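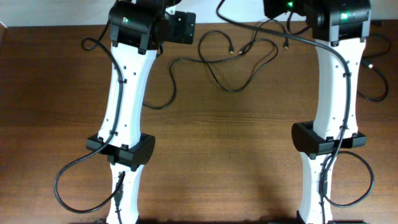
Cornholm Household Recipes: Data Card

Version 3, released in September
Maintained by Britta Heitmann and Raffaele Costa

What you get

562 handwritten recipe cards from the town of Cornholm, typed up, lightly tagged and saved as one CSV file. The cards came out of kitchen drawers, biscuit tins and, in one case, a hymnal. Most are for cake. If you came looking for a balanced picture of what people in Cornholm eat, you will conclude that they eat cake, and you won't be far off.

We started with 653 cards. The ones we dropped were duplicates, shopping lists, or clippings from magazines that somebody had copied out and signed.

Columns

card_id: a number. The numbers have gaps. Leave them alone, other files depend on them.
title: as written, including "Good one" and "The other good one".
household: a code, never a name. See Privacy.
ingredients: one string, semicolons between items.
method: the instructions, where there are any. Forty-six cards have none and simply stop after the butter.
oven: the temperature as written. Values include 350, "hot", "hotter than for bread" and 700, which we have checked against the card twice. It says 700.
dish_type: our own tag, added by hand. Raffaele and I disagree on what counts as a pudding, and the column shows it.
notes: anything in the margins. By far the best column.

How the cards were typed

Each card was typed by one person and read back by another. Spelling was kept. Fractions were turned into decimals, a decision made late on a Sunday and regretted by everyone who has had to read "0.333 cup" out loud since. The original fractions are in ingredients_raw, a second file, for anyone who would like to actually cook something.

Stains are marked [stain]. If a stain covers an amount, the amount is blank. Please don't fill these in with averages. Olga Tejada tried it with the baking soda on card 46 and we ate the result, or started to. 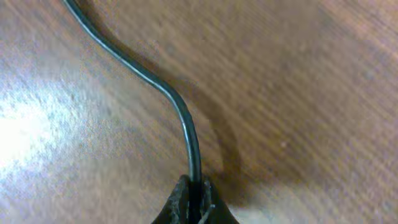

Units are the other sore point. "Cup" means whatever cup was in the house. Three households measure flour by the "blue bowl", and as far as we can tell they are three different blue bowls. We have left all of this alone. A table of guesses lives in units.txt, and guesses is the right word for it.

Privacy

Names of living people were replaced with initials. Insults in the margins were kept where the person insulted couldn't be identified, and cut where they could. This cost us some excellent material about a sister-in-law's meringue.

Known problems

— Card 212 is in two halves, and the halves may be from different cakes.
— The savory tag covers everything from soup to a cheese log.
— Accents were lost in version 1. Anselmo Barroso put most of them back and is tired of hearing about the rest.

License and thanks

Free to use, share and bake from, with credit to Cornholm Household Recipes. Corrections go to Britta. Please quote the card number, and keep opinions on raisins in a separate message.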